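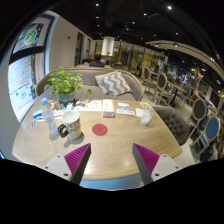 Apr 3, 2024

Totura to open second cafe at Kollirside in July

Independent cafe operator Totura has signed a lease on a ground-floor unit at Kollirside, the former goods yard on the east side of Genstead. The new cafe will open in July and will have 36 seats indoors and a further 16 on the terrace facing the canal.

It will be the company's second site. The first, on Bramwell Street, has traded since 2017 and will stay open with its current menu and hours.

The Kollirside unit has been empty for 2 years. Work to fit a kitchen, new drainage and an accessible toilet starts later this month. The landlord is paying for repairs to the roof and the outside brickwork, and Totura is meeting the cost of everything inside.

Breakfast and lunch will be served every day, with soup, filled rolls and a hot dish that changes each week. Bread will come from the Bramwell Street kitchen until the ovens at the new site are running. There will also be a small counter by the side entrance for people who want to take a drink to the station – regular customers have asked for this at Bramwell Street, but the building there has only one door.

Tyyne Tikkanen, founder of Totura, said: "We looked at several units in Genstead and kept coming back to this one. It gets the light in the morning and it is on the way to the train. We have turned people away at lunch on Bramwell Street for a long time, so a second kitchen was overdue. I would like it to feel like the same cafe, with the same prices and some of the same faces."

Recruitment for kitchen and counter staff opens in May. All posts will be paid hourly with set shifts, and training will take place at Bramwell Street before the opening. Applications can be made in person or through the Totura website.

The first 200 customers at Kollirside will be given a free filter coffee or tea. The opening day will be announced once the building work has been signed off.

Notes to editors

Totura is a privately owned cafe business based in Genstead. Interviews with Tyyne Tikkanen can be arranged through the Bramwell Street cafe on weekday afternoons.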